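Frequently Asked Questions: The Bathroom and Dressing Shelf at Plesholm

Updated 24th July. If your question isn't answered, write it on the pad by the kettle. The old list, which had grown to 2,434 words and covered mostly towels, has been retired.

Where do combs go?

In a cup. We tried a drawer first, then a tray, then a basket with a lid that everyone took off and left on the radiator. A cup has no lid and takes up very little room. You drop the comb in, teeth wherever they please, and walk away.

Which cup?

Any cup that isn't currently somebody's coffee. The one on the table is cream ceramic, three fat rings stacked up like a very calm caterpillar, with a little orange beak on the front. It has held up well against competition from the Pridik tumbler, which was handsome and fell over if you looked at it.

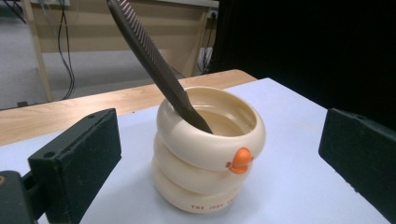 We prefer something short and heavy for this job. A tall comb in a light cup is a lever, and you will meet the physics of it at six in the morning. If you are bringing your own, put it on the table and give it a push with one finger. If it slides, fine. If it tips, take it home.

Can I put other things in the comb cup?

You can, and people do. So far we have removed pens, a tea spoon, one birthday candle and 8 hair ties knotted into a sort of pet. The rule is combs only. Toothbrushes have their own cup on the other side of the room and would like to keep it that way.

How do I clean a comb?

Warm water, a drop of dish soap, and an old toothbrush run along the teeth from the spine outward. Leave it to soak for nine minutes if it has seen a lot of hair product. Rinse, shake, and let it dry flat on the table before it goes back in the cup. A wet comb standing in a cup makes a small pond at the bottom, and the pond develops opinions.

Wooden combs shouldn't be soaked at all. Wipe them with a damp cloth and say something nice.

And the cup?

Wash it whenever you wash the combs. Three minutes with a bottle brush will do it. Glazed ceramic is forgiving, but any printed lettering on the outside is less so, and we'd skip the scouring pad.

Does the table have to be kept clear?

Clear enough that you can find a comb on it. The top is pale, so a dark comb is easy to spot, and a clear one vanishes until you put your elbow on it.
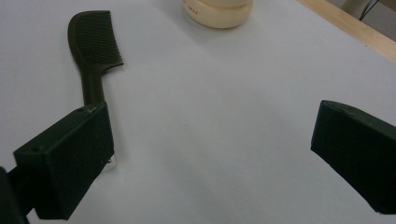 Things left on the table overnight get moved to the Makokha box under the window. It's named after the shop printed on its side, and it isn't a punishment. Most of what goes in comes out again by breakfast. Whatever is still there in September goes to the rummage sale at Stultthorpe, where you may buy it back at a fair price.

Wide teeth or fine?

Wide for wet or curly hair, fine for finishing up or for feeling like your grandfather. Start at the ends and work upward in short strokes. Starting at the top and pulling is also a method, and you'll be able to hear who uses it.

My comb has lost a tooth. Is it finished?

One missing tooth is character. Three in a row is a gap, and the comb will leave a stripe. Run your thumb over the neighbors while you're at it, and if anything feels sharp, throw the comb out.

May I borrow a comb?

Ask first. If you can't find anyone to ask, there are spares in the cabinet, still in their paper sleeves. Please don't put a used one back in its sleeve. We can tell.

Is there a cup for brushes?

There's a hook for brushes. Brushes in cups go in easily enough and then won't come out.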